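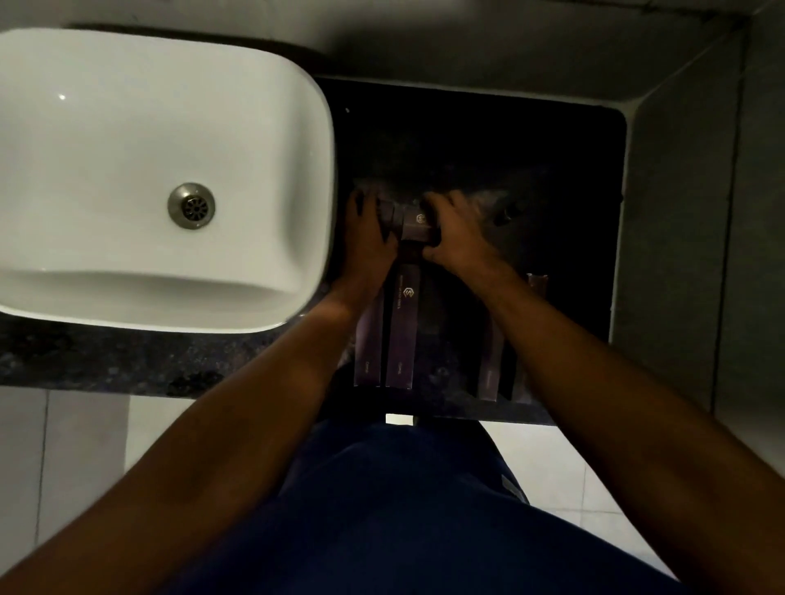

Fokden Property Services
Guest Bathroom Inspection Checklist: Vanity and Boxed Toiletries
Property: Tendside House
Inspector: Erzsébet Szabó
Date of inspection: 5 Jul 2020
Form 2429

This form is to be completed at each room turnover. Mark each line Pass, Attention or Not Checked, and enter a comment wherever Attention is marked.

Section A. Sink and drain

A1. Basin free of chips and cracks. Pass.
A2. Drain strainer seated and free of hair or debris. Pass.
A3. Basin rim wiped down. Pass.
Comment: Use the non-scratch cloth only. Abrasive pads were found in the supply closet and have been removed.
A4. Water drains freely when the tap is run for one minute. Pass.
A5. Shut-off valve turns by hand. Attention.
Comment: Stiff. Entered on the maintenance list for October. If the valve begins to drip before then, call Camargo Plumbing and do not force the handle.

Section B. Countertop

B1. Granite wiped and dried, including the strip in front of the sink. Pass.
B2. No standing water between the sink and the stored items. Pass.
B3. Dark surface beside the sink free of dust, lint and specks. Attention.
Comment: Small light speck near the corner by the sink. Wipe again under full light. Marks show on this surface much more than on the granite.
B4. No electrical items left within reach of the water. Pass.

Section C. Boxed toiletries

C1. Boxes closed and undamaged. Pass.
C2. Tall boxes laid flat, long sides pointing away from the front edge. Pass.
C3. Small boxes placed toward the back, behind the tall ones. Pass.
C4. Printed side facing up on all boxes. Pass.
C5. Nothing projecting over the front edge of the counter. Attention.
Comment: The boxes are well placed, but the black surface under them comes slightly forward. Slide it back toward the wall.
C6. Expiration dates checked against the Fekari supply sheet. Not Checked.
Comment: The supply sheet was not in the binder. Staff are to complete this line before the next arrival and initial it.
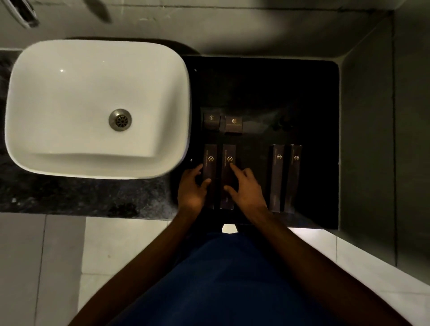

Should the boxes be left flat, or may they be stood on end to save space?
Leave them flat. Tall, narrow boxes tip easily on a hard counter and may fall into the sink or onto the floor.

Section D. Floor and access

D1. Floor in front of the vanity dry. Pass.
D2. Bath mat lies flat, with no curled corners. Pass.
D3. Door opens fully. Pass.

Follow-up required: A5, B3, C5, C6. Items B3 and C5 are to be corrected the same day. Return the signed form to the Fokden office within 3 days.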